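Against the twelve-hour stew

My slow cooker is a Stovetti, bought in February in a fit of thrift, and I have been lied to by its recipe booklet ever since. "Leave all day," it says, of chicken thighs. I left them all day. Vendula Skála came to supper and asked, kindly, whether it was tuna.

The all-day recipe is written for people with jobs, and I don't blame them. But most things are done in half the time, and a carrot has only so much to give. Kamil Kuruc at the Gillgate cookery class puts his beans in after lunch and eats them at seven. He has never once used the word "meltingly".

What I'd like is a book that admits when supper is ready.

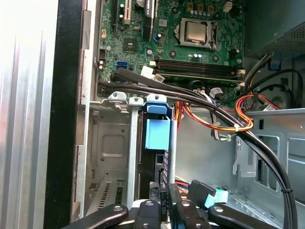
It could also stop telling me to brown the meat first. If I wanted to stand over a hot pan for 2 batches of shin, I'd have made the stew in the pan. The onions go in raw at my house, and the complaints have been few.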